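Shine, grip and rolling: why things on a table stay put or slide away

A table looks flat and dull until you start putting things on it. Some objects sit still. Some roll. Some slide off as soon as the table is knocked. This page explains three ideas that decide which of these will happen: surface, shape and balance. You will need a table, a cloth, and a few things from a kitchen drawer.

## 1. Surfaces

Every surface is rough if you look closely enough. Run a finger over a cotton tablecloth and you can feel the threads. Run it over a whiteboard and you feel almost nothing, but under a microscope even the whiteboard has tiny bumps and hollows.

When two surfaces touch, their bumps press against each other. This makes it harder for one to slide over the other. The name for this is **friction**. Friction always pushes against the direction of sliding.

How much friction you get depends on two things:

- what the two surfaces are made of
- how hard they are pressed together

A heavy book is harder to push than a light one because its weight presses it down more. Put the same book on a cloth and then on a smooth board, and the push you need may change, although the book has not.

You can often guess whether a surface is smooth by looking at how it reflects light. A smooth surface sends light back in one main direction, like a mirror. We see this as a bright patch, and we call the surface glossy. A rough surface scatters the light in all directions. We call it matt. Cloth is matt. Many boards, plates and tiles are glossy.

Gloss is only a clue. Some glossy things, such as a clean rubber ball, grip very well.

## 2. Shapes

Three shapes turn up again and again in a kitchen or a craft cupboard.

**The block.** A block has flat faces. Wherever you set it down on a level table, one whole face touches the surface. It does not roll. To move it you must slide it or tip it over an edge.

**The cylinder.** A cardboard tube is a cylinder, and so is the middle part of many bottles. A cylinder can stand on its end, where it behaves like a block, or lie on its side, where it touches the table only along a thin line. On its side it rolls easily in two directions and hardly at all in the other two.

**The ring.** A roll of tape is a short, wide cylinder with a hole through it. Lying flat, it is very steady. Standing on edge, it is a wheel.

Packaging makes use of this. Kitchen foil and plastic wrap are wound on a tube because winding is the neatest way to store a long, thin sheet. The tube would roll away if left on its own, so it is sold inside a long box with flat sides. The box is a block with a cylinder in it.
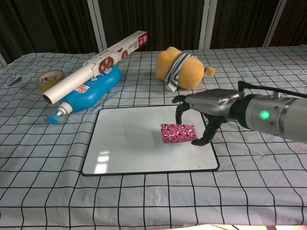

*Block, box, bottle and tape. The patterned block lies with its long side running left to right on the glossy board. The tape stands on edge.*

## 3. Balance

Every object has a point where its weight seems to be gathered. This is the **centre of mass**. The part of the object that touches the table, together with the space between those touching parts, is called the **base**.

The rule is short. If the centre of mass is above the base, the object stays up. If it moves past the edge of the base, the object falls.

A wide base is hard to tip. A narrow base is easy to tip. A roll of tape on edge has a narrow base from back to front, so a small push can start it rolling, but it has the full width of the tape to stop it falling sideways. Wide packing tape stands up well. Very thin sticky tape does not.

Stacking adds another step. When a long box rests on a bottle lying on its side, the bottle holds up part of the box. If the bottle rolls, the box moves too. A stack is only as steady as the things underneath.

## 4. Try it: the tilting board

You need:

- a smooth, stiff board
- a small block
- an empty cardboard tube
- a roll of tape
- a ruler
- a cloth big enough to cover the board

1. Lay the board flat and put the block in the middle.
2. Lift one end of the board slowly. Stop when the block starts to slide.
3. Ask someone to measure the height of the lifted end in millimetres. Write it down.
4. Do it again with the tube on its side, pointing across the slope. Then try the tape, first flat and then on edge.
5. Cover the board with the cloth, pull it smooth and repeat every test.

If the block slides when the end is at 80 mm on the bare board and 100 mm on the cloth, the cloth has more grip. Your own numbers will be different. Test each object at least three times, as one result can be a fluke.

The tube should start to roll at a very small height, because rolling needs much less of a push than sliding.

## Words used on this page

**Base** — the area an object stands on.

**Centre of mass** — the point where an object's weight seems to be gathered.

**Friction** — the force that acts against sliding.

**Glossy** — smooth enough to show bright reflections.

**Matt** — scattering light, with no bright patches.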